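Home | Arms | Teaching kits | Grippers | Hire | Support

Gridora Hand-Teach Kit

Reviewed for the Tarkgate equipment list by Mariama Atinga
2024-02-22

The Gridora kit lets you show a robot arm a job in one of two ways. You can take hold of the arm and walk it through the movement, or you can sit back and steer it with the supplied handset. Either way the kit records what the arm did, and a training run afterwards turns those recordings into something the arm can attempt alone. The maker's leaflet says anyone can do it in an afternoon. We would put it less strongly.

Hand guiding is the better half. The joints go slack when you squeeze the grip, and most people in our Zillodstead workshop could move the arm where they wanted after a few tries. Wrist turns are still awkward. If you push from the wrong side the elbow swings out, and that swing goes into the recording along with everything else.

The handset is fine for moving across a table and poor for the last bit of a reach. There is a slight lag between thumb and arm. Afia Mahama, who did most of our remote sessions, ended up slowing everything down to half speed, and her recordings were cleaner for it. They also took twice as long to make.
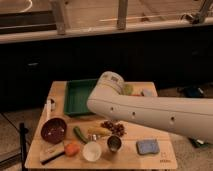 Photo: Tarkgate workshop, Zillodstead

We taught it on ordinary table-top work: moving vegetables into a tray, picking up a cup, shifting a sponge. A cucumber shape and an ear of corn ask for quite different approaches, and grapes are a fair test of anybody's patience. Small shiny things were the worst of the lot under the handset. Guiding by hand, you can at least get your face down to the table and look.

For the tray job we recorded 82 demonstrations and threw out 21 of them, mostly for bumps and second attempts. The leaflet suggests 41 is plenty. It may be, if your objects always start in the same place. Ours didn't, and with the smaller set the arm kept reaching for where the corn used to be.

Software is the weak spot. You can trim the start and end of a recording but you can't cut out the middle, so one clumsy moment means doing the whole thing again. Agyeman, who supply the kit, told us an editing tool is due in July. We'd wait to see it before counting on it.

In the box: handset, grip collar, cable, mounting plate, licence for 2 computers. The arm and table are not included. Check the collar fits your arm before ordering, as returns on opened kits carry a charge.

Worth hiring before you buy.

Recently added
Agyeman grip collar, spare
Gridora handset cable, long
Table clamps for small arms
Foot pedal for start and stop
Tarkgate hire terms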